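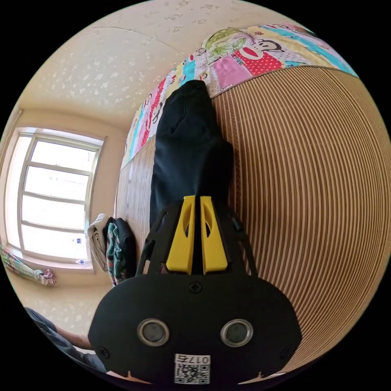

Striped summer mat with the patchwork quilt at the top end, Thursday morning

Woven mat on the bed: what do you do with it when you fold clothes?

Posted by Trandonow

I've put one of those woven summer sleeping mats over the mattress, light beige and brown stripes. It's good to sleep on. I also fold all my washing on the bed, and dark clothes seem to pick up little bits of fibre from the weave. The mat slides toward the foot of the bed as well. Do you take it off every time, or is there a better way? The quilt is an old patchwork one with cartoon squares, and I'd like to keep it on the bed if I can. The mat cost 76 dollars, so I don't want to wreck it.

Zilivwood
Just fold on the quilt. Problem solved.

Faulkner
We've had one for three summers. Wipe it down with a damp cloth, going along the strips, and let it dry flat before you put anything on it. Ours shed for the first couple of weeks and then mostly stopped. For dark trousers I lay an old pillowcase down first and fold on that. Smooth the seams out lengthwise, fold in half, then in thirds.

For the sliding, I bought a square of rubber rug underlay, 100 by 100 cm, and put it under the middle of the mat. It doesn't need to go right to the edges. Don't pin the mat to the mattress, I tried it and two of the strips split.

Pollitura
Agree about the underlay. Check the colour doesn't come off on your sheet though, mine left a grey mark. I roll the mat up in March and keep it behind the wardrobe. Don't fold it, the crease stays in.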